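# Taller de robótica: clasificar pulsadores por color con dos brazos, ayuda antes de la entrega

**mpinto_rob** · 01/02/2018

Buenas. Proyecto de segundo, práctica de dos brazos. Bandeja roja, bandeja amarilla, pulsadores en medio y que cada uno acabe donde toca. Dejo cómo tenemos la mesa.

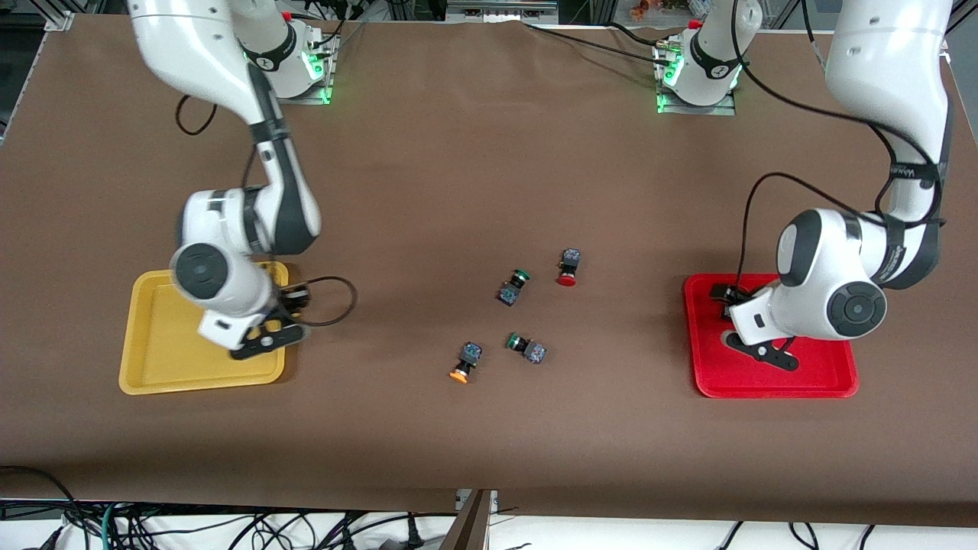
**tornillo_flojo**: Antes de tocar nada de código, ¿los dos brazos comparten planificador o va cada uno por su cuenta? De eso depende todo lo demás. Y el reparto de colores, ¿cuál es? Porque con dos bandejas y tapas rojas, verdes y naranjas a alguien le toca compartir.

**mpinto_rob**: Cada uno por su cuenta. Dos scripts, un semáforo en medio (por software, un lock y ya). Reparto: rojo y naranja a la roja, verde a la amarilla. Lo pone el enunciado, no se negocia.

El problema: el brazo derecho agarra el verde, va a soltar, y el izquierdo sale antes de tiempo porque el lock se libera al cerrar la pinza y no al salir de la zona. De 35 pruebas, 12 paradas por proximidad. Doce!! Ayer nos tiramos la tarde entera con eso.

**Akell_lab**: Pues libera el lock al salir de la zona. Siguiente.

**mpinto_rob**: Ya, gracias. Lo hemos probado. Entonces tarda una eternidad y el profe puntúa tiempo de ciclo.

**hmkwan**: Soy del mismo grupo (Hui-mei). Matizo lo de Meenakshi: tarda el doble solo si los dos quieren el centro a la vez. Yo partiría la mesa en 3 zonas: izquierda, centro, derecha. Lock solo en el centro. Ella no quiere porque hay que rehacer las trayectorias y quedan pocos dias.

**mpinto_rob**: No es que no quiera. Es que las trayectorias están grabadas a mano, punto por punto. 1,276 puntos en el csv. Rehacer eso no es "partir la mesa".

**tornillo_flojo**: Perdón, ¿grabadas a mano? ¿Y las piezas cómo las localizáis, siempre en el mismo sitio?

**hmkwan**: La cámara da x, y y color. El script elige la trayectoria grabada más cercana y corrige el final. Sí, ya sé. No lo digáis.

**Akell_lab**: Lo digo. Eso es una chapuza. Cinemática inversa y a correr, cualquier librería la trae hecha. Con trayectorias grabadas no vais a poder mover ni una bandeja dos dedos.

**jillmont_taller**: No estoy de acuerdo. Para una práctica de segundo con piezas pequeñas y bandejas fijas, grabar puntos es perfectamente válido. El año pasado mi grupo lo entregó así y aprobamos. Con IA inversa (perdón, cinemática inversa, el corrector) nos salían codos raros y uno casi se lleva el bastidor por delante.

**Akell_lab**: Porque no pusisteis límites de articulación.

**jillmont_taller**: Los pusimos. Mal, pero los pusimos.

**tornillo_flojo**: A ver, centrándonos. Sin rehacer nada:

1. En el csv, marcad con una columna extra qué puntos caen en la zona central. Eso lo hace un script en cinco minutos con un `if` sobre la x.
2. El lock se pide justo antes del primer punto marcado y se suelta justo después del último.
3. El que espera, que espere ya sobre su bandeja y no en reposo. Ahí ganáis tiempo.

Las trayectorias se quedan como están.

**mpinto_rob**: Vale, eso sí. Lo de la columna no se me habia ocurrido. ¿Y si uno espera sobre la bandeja y el otro necesita cruzar a esa misma bandeja?

**tornillo_flojo**: ¿Cruzar? Si cada brazo tiene su bandeja no cruza nadie. Que coja los verdes el de la amarilla y los otros el de la roja. Da igual de qué lado caiga la pieza mientras llegue.

**hmkwan**: Esto último es lo que llevo diciendo desde el principio. Que conste.

**mpinto_rob**: Consta.

**Delorme**: Otra cosa que no habéis preguntado: el naranja. Con luz de tarde os lo va a leer como rojo. En vuestro reparto no importa pq van a la misma, pero si en la defensa os cambian la regla os pillan. Trabajad en HSV y fijad el balance de blancos.

**jillmont_taller**: +1 a lo del balance. En automático es una lotería.

**mpinto_rob**: Actualizo. Columna metida, lock nuevo. Otras 35 pruebas, 3 paradas. Las tres con dos piezas casi pegadas, las pinzas se estorban al bajar. El tiempo baja bastante, luego pongo la tabla.

**Akell_lab**: Mejor. Sigue siendo una chapuza.

**hmkwan**: Para las pegadas: ordenar por distancia a la otra pieza y coger primero la más suelta. Lo pruebo yo esta noche, Meenakshi deja el portátil en el armario con el cargador porfa.

**mpinto_rob**: Está en el armario. El cargador no lo encuentro, mira en el cajón de abajo.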